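Siltari Portable Screening Kit from Lindham

If you've ever tried to show a documentary in a library basement or a church hall, you know how much of the evening goes into hunting for cables. We put the Siltari kit together for film clubs and small festivals — the kind of people who'd much sooner be talking about the movie!
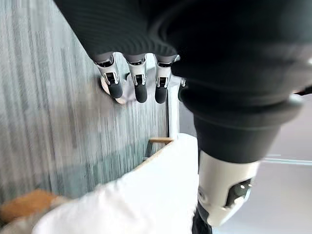 Inside the padded case you'll find the projector, 2 Soneo speakers, and a folding screen that one person can put up without help (and without swearing, we hope). It suits rooms of up to 400 square feet. The longer Mahuika speaker cables are sold separately.

Price: $800
Weekend rental: $395
Questions? Ask for Yamuna Raju at the front desk.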